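¿De verdad hace falta suavizante para que las toallas no queden ásperas?

Preguntado el martes, 17 de julio de 2018 - 3 respuestas - 1439 visitas

Llevo años oyendo que sin suavizante las toallas acaban como papel de lija. En mayo compré un bidón de Plisonance, que promete «rizo como nuevo en 3 lavados», y no noto nada, salvo el olor, que marea. Lavo a 40 con Gestine líquido y tiendo en el patio. El agua de mi zona es muy dura. 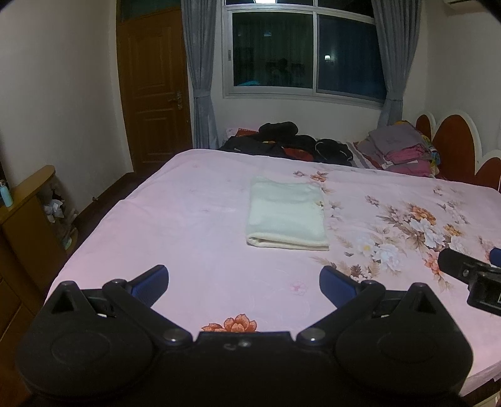
Toalla doblada, sobre la cama

Antes de gastar más dinero quiero saber si alguien ha comparado con y sin, en serio. Lo de «a mí me va genial» no me sirve. Y lo del vinagre también me suena a cuento.

Respuesta 1 (36 votos)

El suavizante deja una película sobre la fibra. Al tacto parece más blanda, pero la toalla seca peor. Yo dejé de usarlo y lo que más noté fue bajar la dosis de detergente: con agua dura se tiende a echar de más, y lo que no se aclara se queda en el rizo y lo pone tieso. Prueba con dos toallas iguales, una con y otra sin, durante varias semanas. Sacúdelas bien antes de tender. Del vinagre no me fío mucho: puede ayudar algo con la cal, pero mira antes el manual de la lavadora por las gomas. Y nunca con lejía, eso sí que es peligroso.

Respuesta 2 (3 votos)

Pues a mí Plisonance me va genial, igual te ha salido malo el bidón. Mi cuñada usa Bandau y también contenta.

Respuesta 3 (0 votos)

Secadora y se acabó el problema. La mía es una Kasprzak de segunda mano. Lo que gasta de luz ya es otro tema - no lo he mirado.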